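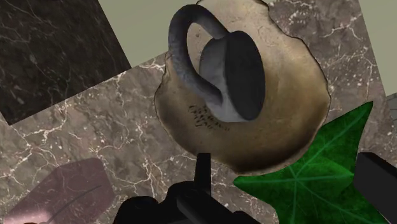
Remote Operators for Simulated Robot Tasks (part time, paid by the session)

Tulteck is looking for people to drive a simulated robot arm and record short tasks with it. You sit at a desk, look at a rendered tabletop on a screen, and move the gripper with a hand controller. Each time you do a task from start to finish, the recording is saved as one demonstration. The demonstrations are used to train the arm's control software.

We have 2,987 accepted demonstrations from the first round, which ended in March. The second round is larger and we need 11 more operators for it.

What the work is like

Most tasks involve one household object, such as a mug, and one thing to do with it. Stand up a mug that is lying on its side. Pick it up by the handle. Move it clear of whatever is under it and set it down. You get the instruction in a line of text above the view, and you start when you are ready.

The surfaces and the loose items change from task to task. You may get a mug on a scrap of burnt-edged paper over veined marble, with an ivy leaf next to it, and a bare table after that. The odd backgrounds are there on purpose. Do the task the same way whatever is behind it.

You see the work from a camera near the gripper, so the gripper fills part of your view and you will have to learn to judge distance without seeing everything. Most people need two or three sessions before this feels normal. Training sessions are paid at the full rate.

What we ask for in a demonstration

Move at a steady pace. Slow is fine, but long stops in the middle are not. If you miss a grasp, back off, line up again, and keep going — we keep many of those recordings. If the object falls off the table, press reset and start over. Don't try to make every attempt look identical. Approach from the left on one and from above on the next if both work.

A reviewer goes through each batch and sends notes. You are paid for the session, whether or not every recording in it is accepted.

Who can apply

You must be 18 or older and able to come to our office in the Vellora Building. The controllers stay here, so working from home is not possible for this round. You need normal or corrected vision and the use of at least one hand. We have both left-handed and right-handed setups. No background in robotics or programming is needed. Experience with video games, crane or excavator controls, or 3D modeling helps a little, but several of our best operators had none of it.

Please don't apply if screen motion makes you sick. The view moves with the gripper, and there is no way to turn that off.

Hours

Sessions run two hours with a break in the middle. We ask for at least three sessions a week, mornings or afternoons, for the length of the round. Evening sessions may be added later. You choose your slots a week ahead.

How to apply

Send a short note to Hannelore Kettler, operator coordinator, using the contact form on this site. Tell us which hand you use, which days you are free, and when you could start. A resume is optional. We will invite you in for a half-hour tryout on the controller, with a few practice tasks and time for questions.

Applications are open until May 14, 2019. Tryouts are scheduled as notes come in, so an early note gets a better choice of times.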